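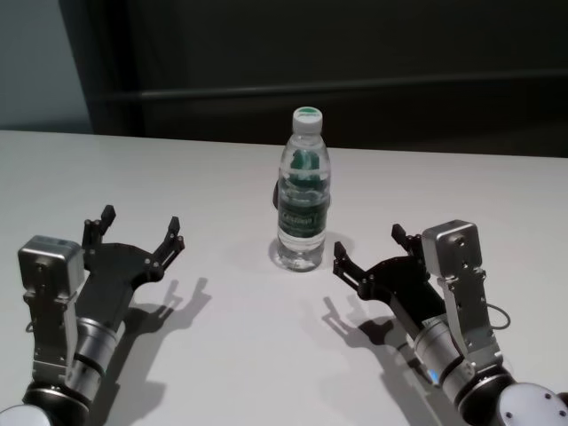
Bottled water, green label, white screw cap.

Dastness Bottle Sling, forest green

Okay, I'm a little in love with this one! I started sewing slings because I kept losing my water on hikes (mostly the long loop out past Kamen), and this is the version I finally stopped fiddling with. It fits slim store-bought bottles, the kind with a narrow neck, and it weighs 22 grams.

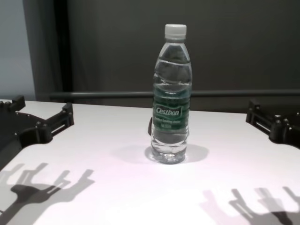 The strap is 50 inches at its longest and you can shorten it with one hand, even in mittens. I dropped the metal buckle in October, it rattled like crazy. Drawstring top, open bottom seam so rain drains out, and

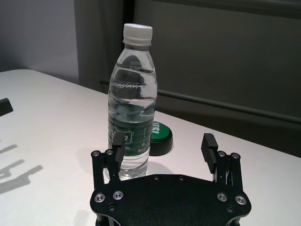 there's a flat loop on the back if you'd rather clip it to a pack. Wash it cold and hang it up. Please don't put it in the dryer, the cord shrinks! 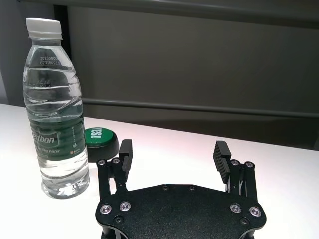
Amundsen wrote in to ask for a wider one: "Mine's great for the small bottles, but my big steel flask won't go in. Any plans?" Yes! The wide size is item 228, and I'm cutting the first batch now.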